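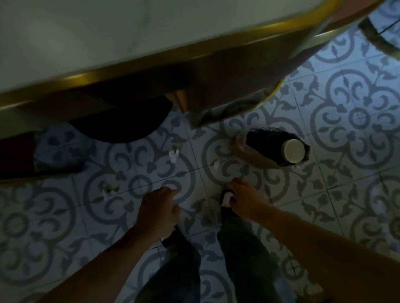 Cleaning and care of patterned cement-style floor tiles beneath a brass-rimmed table

Category: Household and Premises
Topic: Floors and hard surfaces
Status: Answered (3 replies)

Question

Submitted by: Reading Room Rota, Madigan House

I should be grateful for advice on the daily and weekly care of the floor in a ground-floor sitting room which is made available to residents and their visitors. The floor is laid with square tiles in a cement style, printed in slate grey and a pale bluish white, with scrolls and small leaves that join into large circles where the tiles meet. The grout lines are thin and dark. The principal table in the room is round, with a pale top and a thick brass-coloured rim, and seating is kept beneath it when not in use.

Our present arrangement is a sweep in the morning and a damp mop in the evening. It has three shortcomings.

First, small pieces of white litter are missed. On a plain floor they would be noticed at once, but the pale parts of the pattern conceal them. I have more than once signed the room off as clean and then found scraps on the floor when I sat down.

Secondly, items are put down on the floor near the table and left there. Bottles and plastic bags are the most frequent. A bottle on its side is a hazard to residents who use a stick, and a clear plastic bag is very difficult to see against the pattern, particularly on the darker side of the room.

Thirdly, the brass-coloured rim. A former member of the household staff used a metal polish on it, and drips reached the tiles. I do not know whether the rim is solid brass, plated or lacquered, and the supplier's label is no longer on the table. I am also unable to say with certainty whether the tiles are true cement or a printed porcelain. The paperwork for the 2 rooms was mixed together when the building changed hands and refers only to "decorative tile, sealed".

I would ask for guidance on:

the order in which the room should be cleaned;
a suitable product for a tile of uncertain material;
the treatment of the rim;
what should be done with articles found on the floor.

The room measures 40 square metres and is in use every day of the year.

Answer 1 (accepted)

Submitted by: Enda Ó Dubhghaill
Date: 6 December 2025

I was responsible for the public rooms of a guest house for six years and the floors there were of a similar kind. I shall take your points in the order given.

Order of work. Articles must be lifted from the floor before any brush or mop is brought in. If this is left to the person sweeping, the bottle is moved to one side, swept around and put back where it was. One person should walk the room with a tray, collect everything that is standing or lying on the tiles, and carry it out. Stools and chairs should then be drawn out from under the table altogether. Anything hanging over the side of the table or from the seating, such as a bag or cloth, should be taken down before sweeping, as the lower corner will trail in the dust and afterwards in the mop water.

Sweeping should begin beneath the table and proceed outwards to the door. A soft broom is suitable. A vacuum cleaner may be used provided that the head has a brush and the beater bar is switched off. Hard plastic wheels will in time mark the surface of a true cement tile.

For the white scraps, a torch is of great assistance. Hold it low, a hand's width from the floor, and direct the beam across the tiles. Any loose piece will throw a shadow and the printed pattern will not. The check takes less than a minute in each part of the room and may be added to the signing-off sheet.

Product. While the material remains in doubt, treat it as cement. Porcelain will not be harmed by being cleaned gently, whereas cement may be etched by anything acidic. This excludes vinegar, lemon, descalers and most bathroom sprays. Use a pH-neutral floor cleaner, diluted as the label directs, with the mop well wrung. At Staltberg we used five litres of water to a room smaller than yours and changed it once halfway through. The second bucket is worth the trouble on a patterned floor, as dirty water dries to a film which dulls the pale areas before it is visible on the dark ones.

You may test the seal in a corner which is out of sight. Place a few drops of plain water on a clean, dry tile and leave them for five minutes. If the drops stand up and can be wiped away without a mark, the surface is either sealed or not porous. If the tile darkens, arrange for it to be resealed and keep wet mopping to a minimum until that has been done. Kindly test the grout in the same manner. It often fails first.

The rim. Discontinue the polish. Wipe the rim with a soft cloth dampened in warm water with a very small quantity of washing-up liquid, go over it again with clean water, and dry it immediately. If it is lacquered, polish will remove the lacquer in patches. If it is plated, polish will in time go through the plating. Include the lower lip, where fingers take hold when a person rises from the seat. The cloth used on the rim should not be used on the floor.

Where polish has already dripped on a tile, do not scrape it. Apply the neutral cleaner on a cloth, allow it a minute, wipe, and repeat on the following day if required. Should a dull ring remain, the seal has probably been affected and a tiling contractor ought to see it.

Articles found. I recommend a single labelled box at the entrance. Closed bottles and canisters are placed in it upright. Plastic bags should be looked into before they are thrown away; I have recovered a hearing aid and a set of keys from bags that everyone took to be rubbish. Contents unclaimed after the period stated in your house rules may be disposed of.

Comment from the original poster: I am obliged to you. The water test was carried out this afternoon behind the door. The tile did not darken but the grout did. I have asked for a quotation.

Reply from Enda Ó Dubhghaill: Please ask the contractor to state in writing which sealer is proposed and whether it will alter the sheen. Some leave a wet look which is slippery in indoor shoes.

Answer 2

Submitted by: Nillutby Tenants' Forum

Steam cleaner. We use one on ours and have had no difficulty. It lifts everything and no product is needed.

Comment from Enda Ó Dubhghaill: I would advise against steam on this floor in view of the grout result. Steam can be driven into unsealed grout and can lift certain sealers. It may well be satisfactory on a glazed ceramic tile, if that is what is laid at Nillutby.

Reply from Nillutby Tenants' Forum: Ours are plain white glazed. Noted.

Answer 3

Submitted by: Drirkier Housekeeping Desk

I concur with the accepted answer on cleaning and wish to add a point on the arrangement of the room. The articles are on the floor for want of another place to put them. A person who sits down with a bottle, a bag and a coat will use the table for one and the floor for the remainder, and a notice asking them to do otherwise has very little effect. We displayed one for the whole of September and then took it down.

Two measures have been of use to us. The first was a row of hooks on the wall nearest the seating, fixed 75 centimetres from the floor so that they may be reached by a person who is seated. The second was a low shelf beside the table, deep enough for a handbag. The shelf must be of a plain colour that contrasts with the tiles, or it will become a hazard in its own right.

On the subject of clear plastic bags, our kitchen no longer gives them out. Paper carriers are used for anything taken into the sitting rooms. They can be seen on the floor from the doorway, and residents are less inclined to leave them there.

Please also consider the lighting. If one side of the floor is noticeably darker than the other, a lamp on that side will do more for safety than a second daily sweep. The flex should run along the wall.

Comment from the original poster: The hooks have been approved in principle. Are yours screwed or adhesive?

Reply from Drirkier Housekeeping Desk: Screwed. The adhesive type came away under the weight of a winter coat and took the paint with it.

Related questions

Removing candle wax from sealed tile
Felt pads for stools: which thickness?
How often should grout be resealed in a shared room?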